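What is the offside rule?

In football, which many people in Canada and Australia call soccer, there is one rule that makes even grown-ups argue in the kitchen. It is called offside. Today we will learn it slowly, one piece after another.

First, think about a game with no offside rule. A lazy player could stand beside the other team's goalkeeper for the whole match and wait. Her friends would kick the ball very far, again and again, and she would only need to tap it into the net. The players in the middle of the field would watch the ball fly over their heads like a bird. This kind of waiting has a name, goal hanging, and a long time ago the people who wrote the rules decided to stop it.

Now the rule. You are in an offside position when these things are all true at the moment your teammate plays the ball:

You are in the other team's half of the field.
You are nearer to their goal line than the ball is.
You are nearer to their goal line than the second-last defender.

Why do we say second-last? The goalkeeper is usually the last one, so most times you must only look for one more defender. But the goalkeeper counts the same as any other player. If she runs out for a corner kick at the other end, then you need to find 2 opponents who are closest to the goal line, whoever they are.

If you are exactly level with the second-last defender, you are not offside. Level is good.

Your arms and hands do not count. Your head, your body and your feet do. So a player can point with her finger to where she wants the ball, and the finger alone will never make her offside. 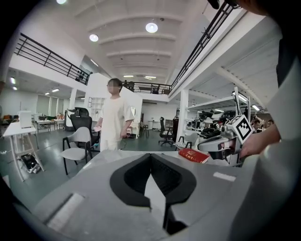
One young reader, Kong, wrote to ask whether a player gets in trouble only for standing there, because in the schoolyard his team always shouts "offside!" and stops the game. The answer is no, Kong. It is allowed to stand in an offside position. You can even tie your shoelace there. The referee blows the whistle only if you take part in the play, for example you touch the ball, or you block the goalkeeper's eyes so she cannot see the shot.

Let us try it with a small story. The Jeslow Juniors play against Talico Rovers. The Jeslow striker, who wears number 43, stands between the last Talico defender and the goalkeeper. Her teammate passes the ball to her. She receives it and scores. Is it a goal? No. At the moment of the pass she was too far forward, so Talico Rovers get a free kick.

Now the same story again, but with a small change. When the pass is made, number 43 is still behind the defender. Then she runs very quickly, and when she gets the ball she is far past everyone. Is it a goal now? Yes! We look at the moment when the ball is kicked and we do not care where she is when it arrives. This is the part that people most often forget, also my own father.

There are three times when you cannot be offside if the ball comes straight to you: from a throw-in, from a goal kick, and from a corner kick.

Who decides? In a big match there is an assistant referee on each side of the field, with a flag. She tries to stay in line with the second-last defender, so she runs sideways very much. When she sees an offside, she puts the flag up. In some big competitions there are also video replays to help. In the park there is usually only your coach, and you must be kind with your coach, because it is difficult to look at the passer and the runner in the same second.

You can practise at home. Take 5 bottle caps and a coin, put them on the table, and make your favourite colour the attackers. Move them and ask someone in your family: offside or not?

More for young fans
Why do goalkeepers wear a different colour?
What is a hat-trick?
Yellow card, red card: what is the difference?
How the Onus Cup works
Our December quiz: the answers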